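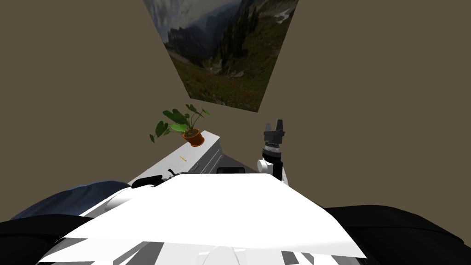 The room in simulation, with one gripper raised beside the counter.

Lilau cell back in service after joint and camera checks

Last updated: 6/8/23

The Lilau cell in Room 419 is open for bookings again. It was down for most of the past two weeks while we reset the arm zero positions, replaced a worn cable and brought the simulated version of the cell back in line with the real one. If you have saved motions from before the shutdown, please read the section on old recordings before you run them.

The work started with ticket 219. Several users had reported that a reach that cleared the counter edge in simulation came too close to it on the real robot. The difference was small near the robot's body and larger when the arm was stretched out. Both arms did it, the right one more than the left.

We first suspected the counter. It is on wheels, and it has been moved before. We measured it against the floor marks and it was where it should be. The base of the robot was also in place and its bolts were tight. That left the arms, the head camera or the model.

The right arm turned up two problems. The zero position of the shoulder joint had been stored again after a motor swap in the winter, and it was stored with the arm resting slightly forward of the alignment mark. The software accepted the value and every motion after that carried the same error. We put the arm in the setting fixture, stored the zero again and repeated the check three times with the power cycled in between. The values agreed each time.

The second problem was a cable. The line that runs along the forearm to the gripper had been rubbing at the elbow, and the outer jacket was worn through on one side. The wires inside were intact. Baumgart sent a replacement with a longer loop, and we added a clip above the elbow so the slack stays away from the joint. The left arm cable showed no wear, but it got the same clip.

While the covers were off we also cleaned the finger slides on both grippers, wiped out the old grease and put in fresh. The rubber on the right fingers was replaced. The left set was changed in the spring and is still good.

Simulation changes

A good part of the down time went into the simulated room. The room has the counter, the drawer fronts, the potted plant and the mountain picture on the wall, plus the small items on the counter top that people use for pick-up practice. None of that has moved. Scenes you built with those items will open as before.

What changed is the robot model. The wrist on the old model was a little shorter than the real one, which dates from before the current grippers were fitted. The new model uses lengths taken from the Baumgart drawings and checked with calipers at the bench. The shoulder limits have also been reduced to match the limits set in the controller. Before this, you could plan a motion in simulation that the real arm would refuse partway through.

The head camera was adjusted too. Its tilt in simulation did not match the bracket on the robot, so the counter sat higher in the view than it should. Remember that the view from the head takes in a lot of the robot's own body, and the lower part of the counter can be hidden behind it. Tornari, the planning software, does not care what the camera can see. It will plan a reach into a hidden area without a warning. Use the side view or move the head before you approve a motion there.

The new model is in scene build 2951. Tornari loads it by default. The build number shows in the lower corner of the start window, and if you see an older number, close the program and run the update from the tools menu. Two of the shared workstations needed a restart before the update would take.

Old recordings

Motions recorded on the real robot before the shutdown were recorded with the wrong shoulder zero. They should not be played back at full speed. The steps are:

Open the recording in Tornari and run it in the simulated room first.
Watch the raised positions and any pass close to the counter edge.
Correct the points that have shifted and save under a new name.
Run the new file on the robot at the lowest speed with a hand on the stop button.

Motions that were planned only in simulation need to be planned again against the new model. For most of them this takes a few minutes. Recordings that use only the left arm shifted very little, but they get the same treatment.

Do not delete the old files yet. We are keeping them until the end of July so that anyone with results based on them can compare. After that they will go to the archive drive, and you can ask for them back from there.

Start of day check

The daily check has been rewritten. The old sheet had you jog every joint by hand, which took long enough that people skipped it. The new one uses a short program called "Morning" on the controller. It brings each arm to its alignment marks, opens and closes the grippers, then raises the right gripper so that the fingers point straight up. Compare that last pose with the printed card on the cell door. If a mark is off by more than the width of the line, stop there and open a ticket. Please do not store a new zero yourself, even if the controller offers it. That button is now behind a password.

Look at both elbow loops while the arms are at rest. The cable should hang free of the joint cover and the clip should be closed.

Wipe the finger rubber with a dry cloth. Alcohol makes this type go hard and we have already lost one set that way.

Still open

The left wrist makes a faint click when it turns past the halfway point. It was there before the shutdown and has not become worse. Baumgart has a recording of the sound and wants to see the wrist in person, so the left arm will be unavailable for a day in July. The right arm can be booked as usual on that day. The date will be posted on the booking page once it is set.

The second cell, at the Wilero building, has the same robot and the same older model in its simulation. It has not been checked yet. Until it is, keep its files separate from ours and do not copy joint values between the two. Wilero users can install build 2951 for planning practice, but should keep using the older build for anything that will run on their robot.

Bookings for Room 419 are open in half-day blocks. Reservations lost during the shutdown were not moved automatically and need to be entered again.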